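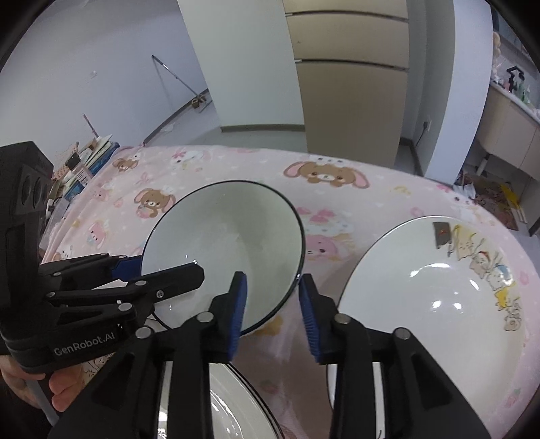

Care, Sorting and Packing of Tableware in Resident Rooms
Household Guidance, Mahuika Residences
Revised June 4, 2022

This page is issued by the Household Office of Mahuika Residences and applies to the Fletis and Noslow buildings. It covers bowls, plates and other ceramic tableware kept by residents in their own rooms. Tableware belonging to the shared kitchens is covered by the kitchen rules posted on each floor.

The office maintains 347 rooms across the two buildings. Most have one desk, one bed and a single shelf unit, and few have a counter on which dishes can be laid out. The advice below has been written with rooms of that size in mind. Residents preparing for the August room changes are asked to read the sections on packing and labeling before requesting boxes.

Choosing a place to sort

A made bed is a suitable surface for sorting dishes. A blanket gives under the weight of a bowl, and a plate set down a little too quickly is unlikely to chip. Pull the blanket flat first and remove anything hard, such as phones, keys, chargers and hairbrushes. Two folds of blanket under the dishes are better than one if the mattress is very firm.

Keep the dishes toward the middle of the bed. Do not sit on the bed while dishes are on it, as the mattress will tip toward you and the dishes will slide together. If you need to reach the far side, walk around or move the dishes closer by hand.

A patterned blanket can make small chips of ceramic hard to find. Where a dish has already been damaged, sort it on a plain towel instead, and shake the towel out over the trash afterward. Bedding that may have chips in it should be taken outside, shaken well and checked by daylight before anyone sleeps in it.

Dishes must be clean and fully dry before they are placed on bedding. The foot of a bowl (the unglazed ring underneath) holds water longer than the rest and should be wiped separately.

Lifting and standing dishes

Take a bowl by the rim with the fingers on the inside and the outside of the wall, and support the foot with the other hand as soon as it clears the surface. A bowl lifted by the rim alone should be moved only a short distance. Rubber or another soft, slightly ribbed material gives a better hold on glaze than bare hard plastic or metal, and it is less likely to mark a painted rim. This applies to gloves, tongs, plate lifters and any similar tool.

A bowl tipped up on its edge will roll. Steady it with a hand or rest it against something soft until it is lifted or laid flat. The same is true of a large plate standing upright, which may fall forward onto the smaller dishes in front of it. When several dishes are out together, lay the largest one down first.

Do not hook one dish over another to save a trip.

Inspecting before storage

Look over each dish before it goes back on the shelf or into a box. Hold it near a window or lamp and turn it slowly. A plain white interior shows fine cracks well, and a reflection that breaks or bends as the dish is turned may indicate one. Run a fingertip lightly around the outside of the rim, then check the inside edge by eye.

Dark rims deserve a second look. On a white bowl with a black rim, a chip usually shows as a pale spot and is easy to find. A worn rim is harder to judge. Thinning of the color over a long stretch is ordinary wear, while a sharp change at one point is more often a chip.

Dishes with a crack running through to the foot should not be used for hot food or put in the microwave. They may be kept for dry items such as hair ties or coins, provided that the edges are smooth.

Printed and decorated plates

Plates with cartoon figures or other printed decoration are common in resident rooms and are often gifts. Some are decorated under the glaze and will stand ordinary washing for years. Others are decorated on top of the glaze, and the color can be scratched by a rough sponge or by the foot of the dish stacked above. If the edge of the design can be felt with a fingernail, treat the plate as decorated on top.

For such plates the office recommends the following.

Wash by hand in warm water with a soft cloth.
Do not soak overnight.
Do not use scouring powder on the decorated side.
Place a sheet of paper towel or thin cloth on the plate before stacking anything on it.
Keep out of the microwave if any part of the design is metallic.

Paper labels and price stickers should be removed before first use. Read the label beforehand and make a note of any washing or heating instructions. Soak a cloth in warm water, lay it on the label for ten minutes, and roll the label away with the thumb. Remaining adhesive can be taken off with a few drops of cooking oil, followed by dish soap. Do not scrape with a knife. A label that will not come away after several attempts may be part of the printing and should be left alone.

Sets and near matches

Residents who own several white dishes with the same colored rim should stack them by size, with the widest at the bottom. Bowls that look alike may differ slightly in depth or in the width of the foot, and a stack of near matches will lean. Set each bowl down without pressing. If it rocks, take it out and start a second stack.

Stacks of bowls should be no higher than four. Plates may be stacked to eight if they are of the same size. Dishes should not be stored on top of books or loose papers, which shift when a sheet is pulled out. Where a pile of books shares the same corner of the room, the books go against the wall and the dishes go on the shelf unit, below shoulder height.

Poles, curtain rods, folded drying racks and similar long items should not be left leaning against the wall above a place where dishes are kept or sorted. Lay them flat under the bed or fasten them upright with a strap. Fastening straps are available at the Fletis desk.

Packing for a room change

Standard packing boxes are issued in August. The office holds 800 boxes for both buildings, and each room may draw two for tableware. A filled box may weigh no more than 22 pounds. Boxes above that limit will be returned to the room for repacking.

Line the base of the box with a folded towel or crumpled paper. Wrap each dish separately. Plates travel on edge, side by side, with padding between the last plate and the wall of the box. Bowls may be nested in pairs with a layer of cloth between them, and are best packed upside down on their rims over thick padding. Decorated faces should be turned inward, toward padding, and should never touch the foot of another dish.

Clothing and small blankets make acceptable padding. Newspaper is also acceptable, although the ink can transfer to white glaze and the dishes will need washing before use. Books must not go in the same box as tableware.

Close the box and tilt it gently from side to side. If anything moves, open it and add padding at the top and corners.

Labeling

Write the room number and the word DISHES on the top and on two sides. Use a marker in a dark color. Residents moving between Fletis and Noslow must add the name of the receiving building. Boxes for the summer store go to Flikine Hall and need a storage slip, which is free for up to 25 days. Slips are issued at either building desk.

Broken tableware

Wear shoes. Pick up large pieces with a gloved hand and place them in a rigid container, such as an empty cereal box, then tape it closed and mark it BROKEN CERAMIC. Small pieces are collected with a damp paper towel and go in the same container. Broken ceramic is not accepted in the glass recycling bins. It goes in the general trash in the ground floor bin room.

If a dish breaks on a bed, lift the blanket by its four corners so that the pieces gather in the center, carry it outside, and check the sheet underneath before replacing the bedding. Do not put the blanket in a shared washing machine until all pieces have been removed.

Unwanted tableware

Sound dishes may be left on the exchange shelf beside the Noslow laundry room. Wash them first. Chipped or cracked dishes are not accepted on the shelf. Items still there at the end of August will be cleared by the office.

Requests for straps, boxes and storage slips should be made in person at the desk of the building in which the resident currently lives.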